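Taming the Charger Drawer
28/03/2013

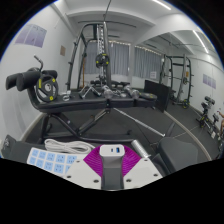
I finally went through our drawer of cords and I'm so glad I did! The whole job fit into one evening (with music on, which helps a lot). Start by dumping everything out and matching each cord to its plug. Any long white cable gets wound into big loose loops, like the one in the photo, and the little white adapter with the USB port goes right beside it so the pair stays together. Don't wrap a cord tight around the adapter. It strains the wire where it meets the plug.

For ties I love the soft hook-and-loop strips from Hesetti. A roll cost me 459 cents on sale and I've still got plenty left! Bread bag clips work too, and you can write on them with a marker.

Labels are the best part. Put one at each end of the cord, folded over like a flag, and press hard for a few seconds. Pencil fades, so go with a fine permanent pen.

Store the coils standing up in a shoebox, with cardboard dividers cut from cereal boxes. Mine holds everything from the kitchen and the den, plus the odd camera lead. Next up: the battery jar, probably in June.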